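How to Write a Memorial Essay About Your Neighborhood

Filed under: Writing & Community / Guides

A memorial essay is a short piece about a person, a group of people or a place that has been lost, written for readers who may not have known them. Local papers, church bulletins and community blogs run them all year, and most get more submissions in October than in any other month. These steps are the ones we use in the Rotstead evening workshop.

1. Pick one street or one building.
"The neighborhood" is too big. Godfrey Muli's essay about his uncle started out covering the entire east side and ran to 2853 words. The version that was printed stayed on Vanska Street, mostly in front of the barber shop, and came in at 2545. He cut the history of the rail yard and two paragraphs on the city council. Put the name of your street at the top of the page before you start.

2. Talk to people before you look anything up.
Plan on up to 5 conversations. Ask what a normal afternoon was like, who sat outside, what was for sale on the corner. Save questions about the death for the end, and let people skip them. Write down the exact words when someone says something you want to quote, then read the quote back to them. If a family member asks to stay out of it, leave them out.

3. Check names and dates.
Funeral programs, school yearbooks and old phone directories are good for this. Your library may have the local paper on microfilm. Spell every name the way the family spells it, even where the newspaper has it differently.

4. Write the first 200 words by hand.
Begin with something you saw yourself. Ferenc Lengyel opened his piece on the Lakatos bakery with the side door, which stuck in wet weather and had to be kicked. The owner's name doesn't come up until the third paragraph. If you weren't there, begin with the person who told you about it and where you were sitting when they did.
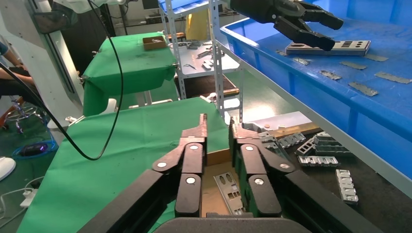

A metal bracket in its cardboard tray, green cloth underneath.

5. Bring in the larger issue once.
If the death is tied to something bigger – policing, a plant closing, a hospital that shut down – give it one clear section around the middle of the essay. State what happened and where you got the information. Then go back to the street. Readers who disagree with you about the issue will often keep reading for the people.

6. Be careful with "we."
Decide who it covers. If you moved away years ago, say so early on. If you are writing about a community you don't belong to, use "they" and name the people who spoke with you.

7. Show it to the family.
Send a full draft and allow at least two weeks. Fix errors of fact right away. Requests to change your opinion are up to you, but talk them through by phone before you answer in writing.

8. Submit.
Fullura, the quarterly we send most workshop pieces to, takes essays as plain text pasted into the email. Put the title and your phone number on the first line. Don't attach family photos unless the editor asks, and get written permission before you do. Keep a copy of your notes until the essay has been printed – editors sometimes call with questions the day before an issue closes.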